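4. Loading the Washer

Now for the fun part! If you've worked through Section 3, your Kisell top-loader is standing level, the hoses are hand-tight plus a quarter turn, and you've run one empty cycle to rinse out the drum. Time to put some real laundry in it.

A top-loader is wonderfully forgiving. You can see what you're doing, you can drop in a forgotten sock, and you don't have to crouch on the floor. But a good load still starts before you lift the lid, so please read 4.1 even if you've been doing laundry for thirty years. (Zdeňka Kubíček, who wrote the first edition of this guide, had been, and she still changed her habits after testing this model!)

4.1 Sorting from the basket

1. Bring the basket right up to the machine. Carrying garments across the room one at a time is how things end up on the floor.

2. Pull out anything red, navy, or bright blue that hasn't been washed before. New, strong colors get their own cold wash the first couple of times.

3. Check every pocket. Coins, tissues, earbuds, hair ties. Turn the pockets inside out while you're at it.

4. Find the care tag. Look in the side seam if there's nothing at the neck or waistband.

5. Close zippers and hooks. Leave shirt buttons open.

6. Tie drawstrings in a loose bow so they don't pull out of the waistband.

Note: If two garments have different temperatures on their tags, wash both at the lower one.

4.2 Filling the drum

1. Raise the lid all the way until it stays up by itself.

2. Measure the detergent and pour it into the bottom of the drum. Detergent goes in first, clothes second. The scoop that comes with the Gisum starter pack is fine for a medium load when filled to the lower line.

3. Pick up each piece by one end and let it hang open for a moment over the drum. It's a tiny habit and I love it! Rolled-up sleeves drop down, balled-up socks fall out, and the fabric goes in loosely.

Bright colors, heading for the wash:

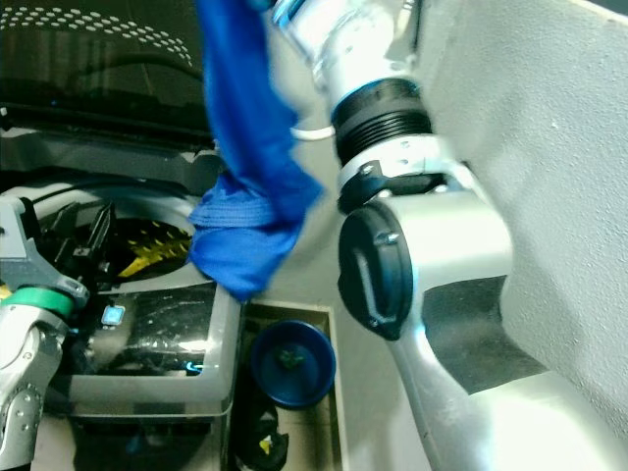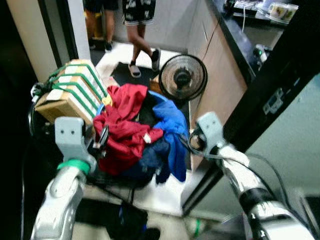

4. Lay the pieces around the drum in a ring, working your way around the wall. Don't wrap long items around the center post.

5. Alternate heavy and light. A pair of jeans, a T-shirt, a towel, another T-shirt. The load spins much more quietly this way.

6. Stop when the clothes reach the row of holes below the rim. Push down gently with a flat hand. If they don't give, take something out and save it for the next load.

7. Lower the lid. You'll feel a small click at the front.

CAUTION: Never reach into the drum while it is turning, even slowly. Press Pause and wait for the lock light to go out.

CAUTION: Keep basket straps, cords, and loose packing material well away from the open drum.

4.3 Choosing a spin speed

The dial has two spin settings. Use 700 for towels, jeans, and everyday cotton. Use Gentle for anything stretchy, anything with a gathered elastic waist, and anything you'd be sad to lose. Swimwear always goes on Gentle.

If the display shows code 157, the load has slid to one side. Open the lid once the lock light is out, spread the clothes back into a ring, and press Start again. There is no need to begin the cycle over. Code 632 means the lid isn't fully closed, and the usual culprit is a sleeve caught under the front edge.

4.4 When the cycle ends

1. Take the clothes out promptly. Wrinkles set fast in a warm room.

2. Shake each piece once before it goes to the line or the dryer.

3. Run a hand around the inside of the drum for stragglers. Small socks like to hide up against the wall.

4. Wipe the rim with a dry cloth and leave the lid up for an hour so the drum can air out.

Note: The lint catcher needs emptying after every 7 loads, or sooner if you wash a lot of fleece. Removing it is covered in Section 5, along with Dalibor Koubek's very handy method for getting the clip back on with one hand.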